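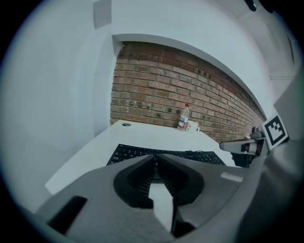
Who is responsible for cleaning the shared kitchen in a university residence?

The residents who use it are responsible for day-to-day cleaning, including the cooker, the fridge, the sink and the worktops. University staff clean the floor and empty the main bins once a week during term.

Household Guidance for Residents
Chettiar University Residences Office
Applies to Grerkov Hall and Doken House
Last reviewed 22 May 2020

This page gives practical advice on the upkeep of study bedrooms and shared kitchens. It should be read alongside the residence agreement, which sets out charges and the notice given before inspections. Students in private rented housing may find parts of it useful, but should follow their own landlord's instructions where these differ.

Hobs and ovens

Wipe the hob after each use, once it has cooled. A cloth wrung out in warm water with a little washing-up liquid will remove most marks. Burnt sugar and milk should be covered with a damp cloth for half an hour and then lifted with a plastic scraper. Metal scourers and kitchen knives must not be used on the ceramic hobs in Doken House, and scratches made in this way are charged to the kitchen.

For the inside of the oven, mix bicarbonate of soda with enough water to form a paste. Spread it over the base and the door glass, keeping clear of the heating elements, leave it overnight with the oven switched off at the wall, and wipe it away in the morning. Rinse with a clean cloth until no white film remains. Leave a note on the oven door while the paste is in place so that other residents do not switch it on.

Oven shelves may be soaked in the sink with washing soda. Wear gloves.

Microwaves

Place 300 ml of water and two slices of lemon in a microwave-safe bowl with a wooden spoon standing in it. Heat on full power for three minutes and leave the door closed for a further five. The steam will loosen dried food, which can then be wiped off with a cloth. The turntable may be washed in the sink in the ordinary way. Let it cool before it goes into cold water.

Fridges and freezers

Each resident in Grerkov Hall has one fridge shelf and one freezer drawer. Food should be labelled with a room number. Raw meat and fish belong on the lowest shelf, in a sealed container, whoever's shelf that happens to be; kitchens are asked to agree this among themselves at the start of the year.

Do not chip ice from the freezer with a knife. If a drawer will no longer close, move the food to a cool bag or a neighbouring kitchen, switch off the freezer, and place towels on the floor. A bowl of hot water on the middle shelf will shorten the work. The freezer should be dried thoroughly before it is switched on again, and food returned once it has been running for two hours.

An open tub of bicarbonate of soda at the back of the fridge will reduce smells. Replace it at the beginning of each term.

Sinks and drains

Fat, oil and coffee grounds must not be poured into the sink. Allow fat to set in an old tin or jar and put it in the general waste. Rice is a frequent cause of blockages in Doken House, where the pipes are narrow, and a sink strainer is supplied to every kitchen there.

A slow drain can often be cleared without calling anyone out. Remove the strainer, take out whatever can be reached with a gloved hand, and use the plunger from the cleaning cupboard with the overflow covered by a wet cloth. Follow with hot, not boiling, water. Residents should not buy caustic drain cleaner. If the water has not gone down after two attempts, report the fault.

Limescale

The water supplied to both residences is hard. Kettles should be descaled every month. Half fill the kettle with equal parts white vinegar and water, leave it for an hour without boiling, empty it, and rinse several times. Boil one kettle of fresh water and throw it away before making a drink.

Shower heads may be treated by tying a plastic bag of the same mixture over them for an hour. The chrome finish will suffer if they are left overnight.

Damp and condensation

Most black mould found in study bedrooms is caused by wet laundry. Clothes should be dried in the laundry room and not on radiators. Where something must be dried in the bedroom, open the window to the first catch and keep the door closed. Leave a hand's width between the wardrobe and any outside wall.

Small patches of mould on window frames may be removed with a cloth and a mould spray used as the label directs. Do not brush dry mould, as this spreads the spores. Patches on walls or ceilings should be reported and left alone.

Walls and furniture

Posters may be put up on the noticeboard only. Adhesive putty leaves a greasy mark on the paint used in both buildings, and strips sold as removable have been found to take the surface with them. A mark already made should be left for the decorators; attempts to paint over it generally cost the resident more than the original repair.

Wobbly chairs and desks can usually be put right by tightening the bolts underneath. A hex key of size 6 fits all the desks in Grerkov Hall and may be borrowed from reception against a student card. White rings left by hot mugs on wooden desktops sometimes respond to a soft cloth and a very small amount of plain furniture wax.

Waste and recycling

Rinse tins, jars and plastic bottles before putting them in the recycling. Pizza boxes with grease on them go in the general waste. Food waste caddies should be emptied every second day and lined with newspaper if the liners have run out. New liners are kept at reception.

Batteries and light bulbs must not be placed in any kitchen bin. A collection box stands inside the main entrance of each residence.

Reporting a fault

Faults are reported through the Tekis maintenance form, which is found under Accommodation on the student pages. Give the building, the kitchen or room number, and a short description. Requests are seen in working hours. For a water leak, a smell of gas or a loss of power to a whole corridor, telephone reception at any time on extension 300 and do not use the form.

Residents moving in this September will find a printed copy of this guidance inside the door of the cleaning cupboard. Large-print copies may be requested from the Residences Office, Room 16, Grerkov Hall.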